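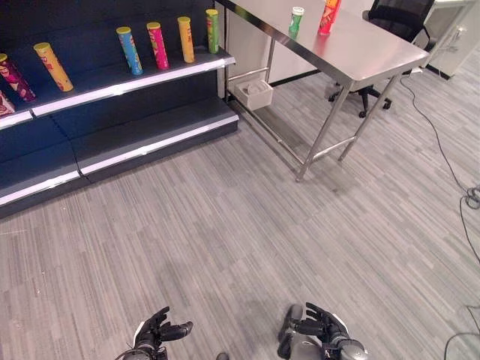 Gerrit Schouten asked whether the right hand had been re-zeroed after the thumb tendon was changed, as the log for January shows the same drift. It had not. Done today.

7/2/24, Vornanholm cell, shelf and table task

Thumb offset was 8 counts at full open. Zeroed with the Vondik tool, hand open, arm parked. Left hand checked as well, no change needed.
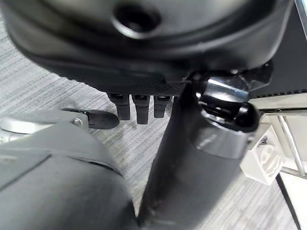

Wrist camera bracket screws re-torqued, then the extrinsics run again. First run failed on a stale config from the Dijkstra cell. Second run accepted. Cycle counter at 3,647; last service was at 1,309, so the finger pads are overdue. Coltunine pads on order, 10 sets.

Approach to the table: keep the palm clear of the steel until the fingers are level with the can. Speed limit left at the low setting until the pads are in.

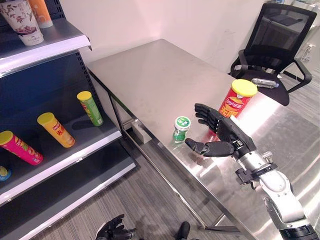 Right hand open over the table, red can beyond the fingertips.

Still to do: cable ties at the right wrist, backup of the new zero file.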